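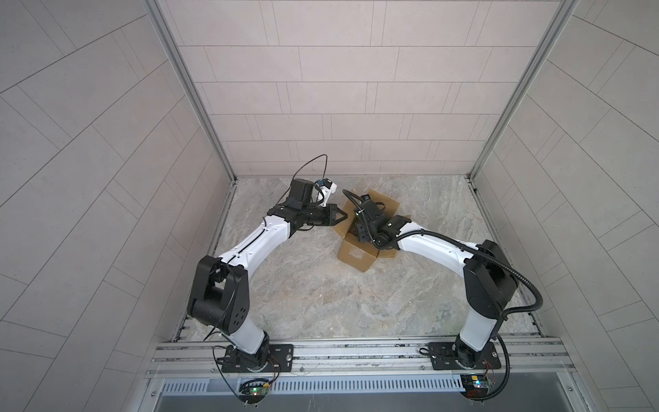 Technicien ou technicienne d'essais — emballages de transport en carton (H/F)

Référence du poste : 204-LAB
Contrat : CDI, temps plein, statut technicien
Prise de poste : septembre

Le laboratoire Skerkska réalise des essais mécaniques et climatiques sur caisses en carton ondulé, calages et charges palettisées pour le compte de fabricants et de distributeurs. L'activité est répartie sur deux sites, Grorkness (compression, conditionnement) et Duvthorpe (vibration, chute, choc horizontal). Le poste est basé à Grorkness, avec un déplacement mensuel à Duvthorpe.

Missions
Préparation et conditionnement des éprouvettes à 23 °C et 50 % d'humidité relative.
Essais de compression verticale sur caisses vides et remplies, essais de compression sur chant (ECT), mesure de l'épaisseur et du grammage.
Essais de chute sur faces, arêtes et coins selon le plan défini avec le client.
Relevé des déformations, dépouillement des courbes force-déplacement, calcul des coefficients de variation.
Rédaction des rapports en français, relecture croisée avant émission.
Suivi métrologique de la presse et des enceintes, tenue des fiches de vie.

Le laboratoire a émis 209 rapports l'an dernier. Le titulaire en prendra en charge presque 76 par an après la période de formation, qui dure trois mois — les premiers essais sont conduits en binôme.

Profil
BTS ou BUT en emballage, matériaux ou mesures physiques. Une première expérience en laboratoire d'essais est souhaitée, alternance comprise. La pratique du tableur est indispensable. La connaissance du logiciel de gestion d'échantillons Salgado est un plus ; une formation interne est prévue. Anglais technique lu. Permis B exigé pour les trajets entre sites.

Conditions
35 heures hebdomadaires, horaires variables avec présence obligatoire de 9 h 30 à 16 h. Rémunération selon la grille interne, sur treize mois. Prime de déplacement de 200 euros brut par mois. Titres-restaurant, mutuelle prise en charge à 60 %. Le poste comporte de la manutention et le port de chaussures de sécurité, fournies par l'employeur.

Candidature
Envoyer un CV et une lettre d'une page au service du personnel, site de Grorkness, en rappelant la référence du poste. Les candidatures sont reçues jusqu'à fin juin. L'entretien dure une heure et comprend l'interprétation écrite d'une courbe de compression — calculatrice autorisée. Une réponse est adressée à chaque candidat dans un délai de trois semaines.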